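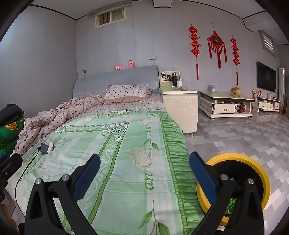
*Bedroom, Hinmont apartment. Green rose quilt, polka-dot comforter still to be straightened.*

This is the top-floor apartment on Grergate. The bedroom shares its space with the living area, so the bed is the first thing people ask about when they look at the listing. The building has 21 apartments and this is number 7.

The quilt came from Uysal, a bedding shop near the Trudadham bus station. It gets washed cold and line dried. The pink comforter and the pillow with the ruffled edge are a matching pair and stay on the bed all year. Extra bedding is folded and stacked on the far side, with the heavier blankets kept for winter.

## Headboard and nightstand

Light blue upholstery with white lace trim, and two pink plush toys on top. The cream nightstand holds a thermos, a white cup and a small shelf unit. There is an outlet on the wall over the headboard, and a power strip for chargers on the bed.
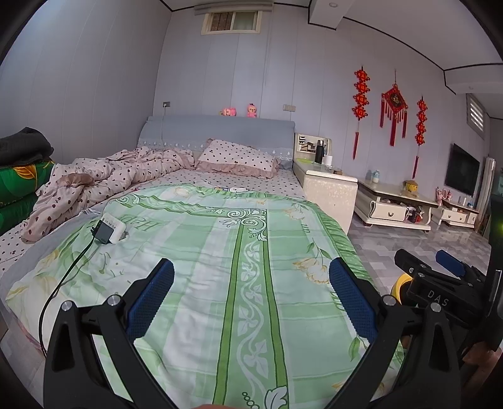 ## Still to come

The kitchen and the balcony will be added when the painting is finished. The hallway closet has 3 shelves, and we will show those with the kitchen. Older pictures of the apartment are in the Hinmont album, starting at number 629.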